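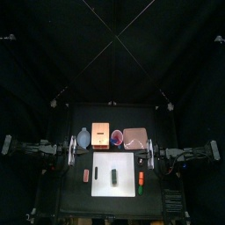
Vudstead Makers' Club – Home Robots Group

7 Jun 2020

My sister asked me last week when she can stop clearing her own kitchen counter. She has two kids and a very small kitchen, and she asked it like I'd been hiding the answer from her. I said "not yet" and then talked for an hour, so I figured I should write some of it down while I'm still excited.

Two arms, one table, a handful of small stuff: that is the kind of chore I think about most these days. A cup, a tray, a wooden box, a white board in the middle, little blocks lying around it. You or I would tidy a table like that while on the phone and never remember doing it. For a pair of two-fingered grippers it's a proper afternoon's work, and I love it for exactly that!

Start with the see-through things. A pink cup you can see through is a nightmare for a lot of vision software, because the depth reading goes right past the plastic and lands on whatever is behind it. I spent most of last winter on one clear tumbler. Black tabletops are no gift either (some depth sensors get very little back from a dark surface), though they do make the bright stuff pop, and I'll take that trade any day.

Then there's flat stuff. A shallow tray is easy if you can get a finger under the rim. A board lying flat on a table is another matter, and my own trick is to have one arm push it until it hangs over the side a bit so the other can grab it. People do this with coins and credit cards without thinking. The first time my code got it right I yelled so loud the dog left the room.

And the tiny things! Bottle caps, erasers, anything about the size of a grape. If the arm is off by the width of a pencil, it closes on air, or worse, it flicks the thing across the room. I have lost 6 caps behind the radiator and I'm not moving the radiator.

So, can machines do chores yet? My answer is: some chores, slowly, if you set the table for them. I kept a log this spring of single pick-and-place tries on my own setup at home, and it stands at 2,143. The solid blocks go well now, well enough that I've stopped watching. Anything clear or squishy I still watch with a hand near the stop button. Shop floors are further along, and that makes sense to me. The parts are the same every day and they show up in the same spot. A kitchen table never gives you that.

Zoltán Gulyás and I argue about this at pretty much every club call. He thinks one arm and a smarter gripper will beat two arms in the home, mostly on price. I'm a two-arm person all the way. Try opening a jar with one hand, Zoltán. He says he'd put the jar in a clamp. Fine, but then somebody has to load the clamp.

What I want to try in July is sorting by where things belong: blocks in the box, caps in the cup, board back on its shelf. Picking things up is fun, but putting them away is the part my sister would pay for. If you've had any luck with clear plastic, please write to me, I'll read every word of it.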